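Scale Modelling for Beginners, Session 4: Paint Claims and What to Make of Them

Apr 11, 2019 | Course Office
Print this page | E-mail this page | 12 shares | 4 comments
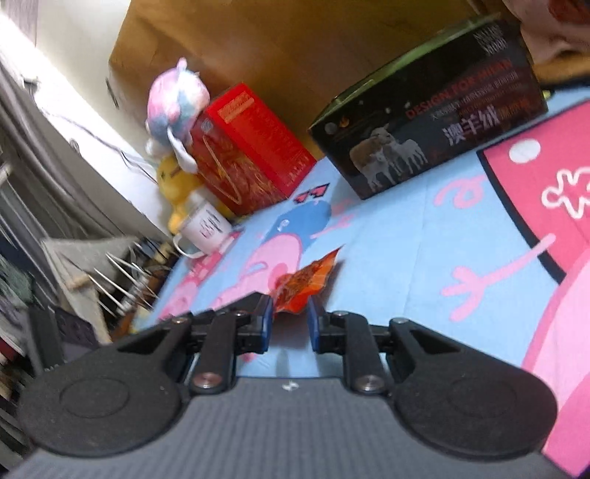 Last session's handout listed three acrylic ranges: Lokonix, Steltano and Bruratow. Each maker says its paint covers in one coat. I have yet to see it happen over bare grey plastic, and I'd treat the claim as advertising until your own test strip says otherwise. Colour names are no better. "Signal orange" can mean nearly anything, so bring an object to match against; a small orange-red foil packet will do, though foil catches the light and will look paler or darker as you tilt it. Judge it flat, under the lamp you paint by.

Primer. The Ccori leaflet says you may skip it. Try one wing with and one without, mask both, pull the tape and decide for yourselves.

Thinning. Ratios on the bottle are a starting point at best. I wrote down 10 drops to the cup in February and have changed it since.

Drying. "Touch dry" does not mean ready for decals. Leave it overnight, whatever the label promises.

For next time: two test strips, labelled on the back. Kit 431 is still in the cupboard for anyone without a fuselage to practise on.

0 likes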